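Zatard open day, towel folding station: README

This folder holds the material from the towel folding demonstration at the Zatard open day, February 22, 2018. It covers the one station only. The palletizing cell and the guided tour have their own folders.

Task: take a towel from a pile, fold it, set it aside on the table.
Setup: two arms at one wooden table, cameras on the arms. 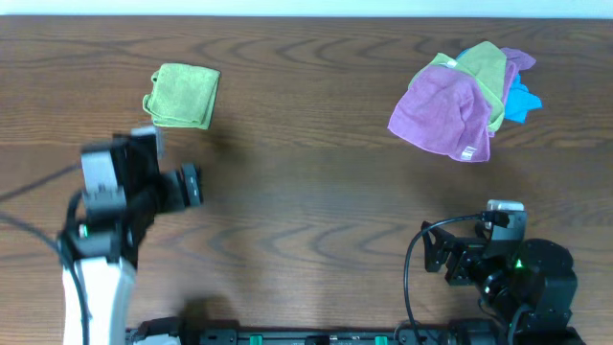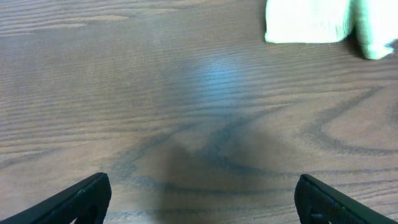

Contents

sessions/ has one subfolder per group of visitors. There were 4 groups. Each subfolder has the recordings and a plain text log.
notes/ has the station notes typed up by Cyprian Urbańczyk, who ran the demonstration.
questions.txt has the questions visitors wrote on cards, in the order they were handed in. Spelling is unchanged.
index.csv lists every attempt, one per row.

Numbers

Attempts in index.csv: 287
Question cards: 80
Visitors signed in for the whole day: 569

The sign-in count is for the building. No separate count was kept at this station.

Columns in index.csv

group: 1 to 4
attempt: restarts at 1 for each group
start, end: local time
result: done, redo or stopped
remark: free text, often blank

"Done" means the operator accepted the fold. There was no measured tolerance, so please don't use this column as a score. "Redo" means the towel went back on the pile. "Stopped" covers anything that ended an attempt early, including pauses to answer a question.

Known problems

The clock on the logging computer was changed between groups 2 and 3. Times within a group are fine. Gaps between those two groups are not.
Group 1 has no remarks. The field was added later.
Some towels were swapped during the day, and the log does not say which one was used in a given attempt.
Sound was left out because visitors were talking near the table.

Use

The material may be used for teaching and for internal tests. Jurkodmont and Solleck, who also had stations that day, have copies of this folder. Ask before passing it on to anyone else.

A second demonstration is planned for October with the same table and a longer list of cloth items. It will get a new folder, and the result column will be split in two.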